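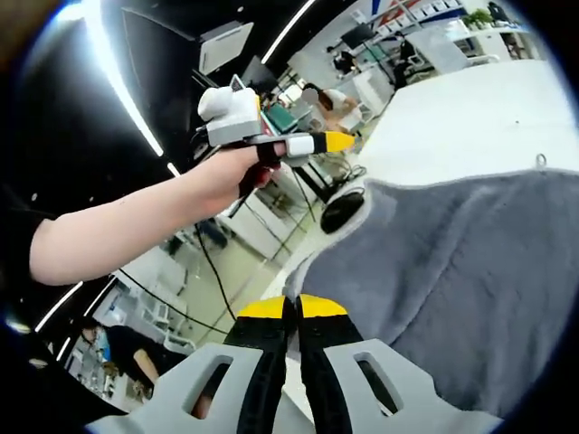
The gray towel with the loop, spread out on the white table.

I have a small opinion I would like to share with as many people as possible, and it is that every shared workroom should own a decent towel. One with a bit of fuzz to it and a loop for hanging. Paper towels on a roll don't count, and neither does the stiff blue stuff from the hardware aisle that pushes water from one end of a table to the other.

I came to this view slowly. When I started at Mavavska, the desks were white, the tables were white, the shelves were white, and the drying-up arrangements were whatever somebody had left behind. We had a T-shirt from a fun run. We had napkins from the sandwich place. A white table shows everything, you know? Coffee rings, pencil, the dust off a cardboard box, that sticky gray patch where a label used to be. You wipe it with a napkin and now you have all of that plus bits of napkin.

Then Savita Ahuja came in one Monday with a bundle of towels she'd bought for her apartment and decided were the wrong gray. (I have seen her bathroom. I think they were the right gray, but it's her bathroom.) I took one, put it on the big table, and I've been a bore on the subject ever since.

A towel lying flat on a table turns out to be furniture, more or less. Small things stop rolling when you set them on it. A mug goes down without that clack that makes the whole room look up. If you've just washed something, you've got a place to put it. And when I come in and see the towel spread out, I know which part of the table is in use, and I go and dump my bag at the other end. Try getting that from a roll of paper!

Gonzalo Garrido disagrees with me, and he's been disagreeing since October, so I should give him his say. He thinks a towel that lives on a table is just laundry that hasn't been dealt with. He would like it folded in thirds and put away in one of the white bins when you're done, and he would like the table left clear. He's a neat man and his own desk is a joy. But I've watched what happens to things that go in those bins. They go in clean and folded and they're never seen again. I once found a perfectly good pair of scissors in there under a bag of bags.

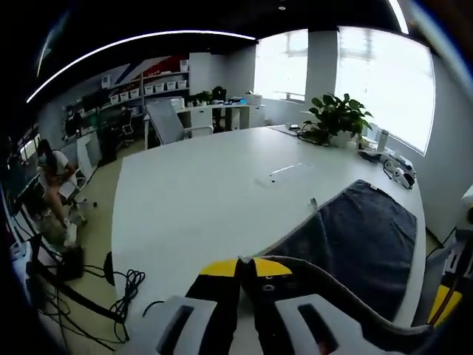
Table, towel and plant by the windows, with the bins over on the left.

Color matters too, by the way, and I'm firmly for gray. Babita Mishra wanted white to go with the room, and I do see it, it would look like a nice hotel for one afternoon. Gray forgives. A darker gray with a lighter border is best of all, because you can see from across the room whether the edge is straight, and I'm the kind of person who will walk over and straighten it. I'm not proud of that.

The plant gets a vote as well. It has those big glossy leaves that collect dust like a bookshelf, and a barely damp corner of towel is the nicest way I know to clean them. Hold your palm under the leaf, wipe toward the tip, move on. Shirley Sedgwick showed me that. She says she does hers with the radio on and a leaf per commercial, which takes a while, but her plants are gorgeous.

What I can't solve with a towel is the cables. They gather around the pot and under the desks in black knots, and every so often one of us buys a packet of ties and has a good long Friday with them, and then a new thing arrives with a new cable. I've made my peace with it. I wipe around them. King-fai Chu wants a proper tray fixed under the table and he's probably right, and I'll hold the screws for him when he gets to it.

As for washing, do it often and skip the fabric softener, which leaves a coating on the fibers so they don't soak things up as well. We have 3 towels for the room now – one out, one clean, one in somebody's tote bag on its way home. I've had mine in the tote bag for longer than I'd like to admit, and Savita has started asking after it by name. It doesn't have a name. She just says "Gray" and looks at me, so I suppose I'm doing a load tonight.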